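工单主题:床单和蓝色小布巾混洗后,白床单发灰、带折痕,边上起皱
提交人:Keerthana Fernandes
处理人:Asanka Saha
协助:Rohani Jugah(洗衣房)
地点:Flostthorpe 公寓楼,二层布草间
日期:2024年8月
状态:处理中,等第二轮复洗结果

问题描述(提交人填写)

二层的床单从洗衣房领回来以后颜色不对,本来应该是白的,现在偏灰偏黄,放在新床单旁边看很明显。手感也硬一点。折痕从中间斜着过去,铺在床上抚不平。已经有两位住客问过是不是没换床单。

另外,擦拭用的蓝色小布巾跟床单一起送回来过,夹在床单里面。不确定是洗的时候就混在一起,还是叠的时候夹进去的。

我这边试过的:
用手抚平,没用。
喷一点水再抚平,干了以后边上又皱起来。
换一张床单,从同一摞里拿的,情况一样。
从柜子最里面拿的老床单没有这个问题。

希望尽快处理,月底前房间排得比较满。

回复 1,Asanka Saha

收到。先问几个问题:
一、发灰是整张都有,还是一块一块的?
二、有没有蓝色的印子?
三、这一摞是哪一天的哪一锅,袋子上的标签还在不在?
四、布草间的柜子有没有挪过位置?
五、二层以外的楼层有没有人反映?

在查清楚之前,这一摞先不要再往房间里铺,单独放,袋口朝外,贴一张条写“待查”。柜子里的老床单先顶着用,不够的话去三层借。

回复 2,Keerthana Fernandes

一、整张都有,比较均匀,缝边那里看着浅一点。
二、没有看到明显的蓝印。我拿到窗口看过,也没有。
三、标签在,写的是24号袋。哪一锅没写。
四、没有挪过。
五、问了三层,他们说还好,但他们用的是上一批。

待查的已经单独放好了。

回复 3,Asanka Saha

24号袋我查了登记本。这一袋是下午那锅,前一锅洗的是抹布和小布巾。登记本上写的程序是“混合,40度”,床单平时走的是60度的白色程序。也就是说有可能程序没有切回来。

没有蓝印不代表没有串色。淡的串色铺开以后看不出蓝,只觉得发灰。但是提交人说还偏黄,串色解释不了偏黄,所以可能有两件事叠在一起。先按三个方向查:

方向A:串色。
方向B:洗涤剂没漂干净,烘干以后发硬发黄。
方向C:水的问题。楼里八月换过一次进水滤芯,换完以后没有做过空洗。

@Rohani Jugah 麻烦确认一下:那天谁操作的、洗涤剂加了多少、漂洗几次、烘干多长时间。

回复 4,Rohani Jugah

那天是我操作的。上一锅小布巾出来以后我直接装的床单,程序没有切,是我漏了。当时面板显示40,我以为是剩余分钟数。

洗涤剂是自动泵加的,用的是 Briltis 的桶装,没有另外加。漂洗次数跟程序走,混合程序是两次,白色程序是三次。烘干之后我没有马上取出来,隔了一段时间才叠,皱可能跟这个有关。

小布巾那边我也查了,那一袋少了一块,应该就是夹在床单里的那块。门封圈里面我以前也摸到过小东西,出锅的时候不一定能看到。

回复 5,Asanka Saha

谢谢,这样就清楚多了。面板的问题单独记一条:温度和剩余时间用的是同一个位置,轮流显示,确实容易看错。

今天做的检查:

1. 断电,打开滚筒,手伸进去沿门封圈摸了一圈。底部有一团线头,还有半枚纽扣,没有布巾。线头已经清掉。
2. 看自动泵的管子。管子没有打折,接头不漏。泵的设定被调高过一档,不知道什么时候调的。调回原来的档位。
3. 空洗一遍,不加洗涤剂,白色程序。第一次漂洗的时候仍然有泡沫,说明筒里和管路里有残留。第二遍空洗没有泡沫。
4. 打开进水滤网,滤网上有细沙,冲干净装回去。接了一杯水放着,没有看到颜色,放到下班前也没有沉淀。
5. 取一块白毛巾单独走白色程序,出来以后跟没洗过的新毛巾放在一起对比,颜色没有差别。

初步结论:方向B基本可以确认,洗涤剂偏多加上少一次漂洗。方向A不能排除,需要做一个布巾掉色测试。方向C暂时放下。

回复 6,Asanka Saha

掉色测试:

拿一块用过的蓝色小布巾和一块没拆封的,各泡在一个白盆里,温水,放了半个小时。用过的那块水是清的。没拆封的那块水有一点点蓝,倒在白瓷盆里能看出来。

问了仓库,那天洗的小布巾里有一部分是新开封的,是 Sarmiento 送来的那批,第一次下水。旧的那批已经洗过很多次,不会再掉多少。

所以方向A也成立,只是程度很轻。以后新布巾第一次下水要单独洗,洗完再并到旧的里面用。

回复 7,Keerthana Fernandes

那待查的这些床单还能不能救回来?如果不能我要走报损,报损单要楼长签字。

回复 8,Asanka Saha

先不要报损。按下面的办法复洗:

第一步,白色程序,60度,不加洗涤剂,只加氧漂,用量按桶身标签的下限。不要用氯漂,床单缝边的线用氯漂会发黄。
第二步,程序结束以后再加一次单独漂洗。
第三步,每锅不要装满,装到滚筒的三分之二。
第四步,烘干到还有一点潮的时候取出来,马上抖开叠好。不要留在滚筒里。
第五步,复洗过的床单袋子上另贴标签,写“复洗一”。

如果复洗一次以后还发灰,再复洗一次,写“复洗二”。两次以后还不行的再走报损。

回复 9,Rohani Jugah

第一锅复洗完了。颜色比之前好,跟新的放在一起还是差一点,单独看看不出来。手感软了,硬的问题没有了。折痕大部分没有了,有几张在叠线的位置还有斜的印子,我用蒸汽熨斗过了一遍,可以接受。

第二锅今天排不上,烘干机在洗毛巾。明天早班先洗这个。

还有一个情况。抖床单的时候从里面又掉出来一块蓝布巾,卷在床单角里。这一锅出锅以后我是一张一张抖的,所以能发现,平时两个人对折着叠不一定能抖出来。

回复 10,Asanka Saha

那这块布巾应该是跟着床单又洗了一遍。看一下它旁边那张床单有没有蓝印,有的话单独挑出来。

回复 11,Rohani Jugah

看了,没有印子。布巾已经放回小布巾的筐里。

回复 12,Madalena Coelho(楼长)

我看了一下整个过程,有几点意见:

面板的事情请写进洗衣房的操作单。每次装锅之前先看程序名称,再看温度。操作单现在贴在烘干机侧面,站在洗衣机前面看不到,请挪到洗衣机旁边的墙上。

小布巾以后一律装网袋洗。网袋仓库里有,没有的话我来申请。

自动泵的档位请做一个记号,谁调过要在登记本上写。

报损的事情等第二轮结果。床单单价不高,但是现在补货要等到9月,能洗回来就洗回来。

回复 13,Asanka Saha

都已经安排:

操作单已挪到洗衣机旁边,加了一行字“装锅前先看程序名”。
网袋从仓库领了,大号的,挂在小布巾筐的把手上。
泵的档位用记号笔画了线。
登记本加了一栏“前一锅洗的是什么”。

另外给 Fernadel 的维修那边打了电话,问面板能不能改成只显示温度。对方说这个型号改不了,但是长按“程序”键可以把轮流显示关掉,关掉以后剩余时间要按一下才出来。已经照做,洗衣房两台都关掉了。

回复 14,Keerthana Fernandes

第一锅复洗的床单今天领回来了,铺了两间,住客没有反映。边上还有一点皱,铺平以后压在床垫下面看不到。

蓝布巾我这边也对了一下。二层的布巾我以后自己抖一遍再放进筐里。领床单的时候也会抖开看。

想问一下,如果在床单里再发现布巾,是退给洗衣房,还是我直接留下用?

回复 15,Asanka Saha

干净的可以直接留下用,但是要在工单里记一笔,写清楚袋号,这样才知道是哪一锅漏的。

第二锅的结果出来以后再更新。工单先不关闭。

待办:
第二锅复洗(Rohani Jugah)
新布巾单独下水一次,洗完再做一次白盆测试(Asanka Saha)
核对三层的床单袋号,看有没有同一锅的(Keerthana Fernandes)
网袋用满两周以后看一下拉链有没有坏(Rohani Jugah)

附件

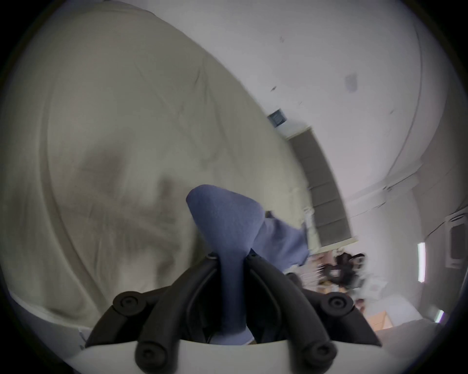

附件1:蓝布巾与米白色床单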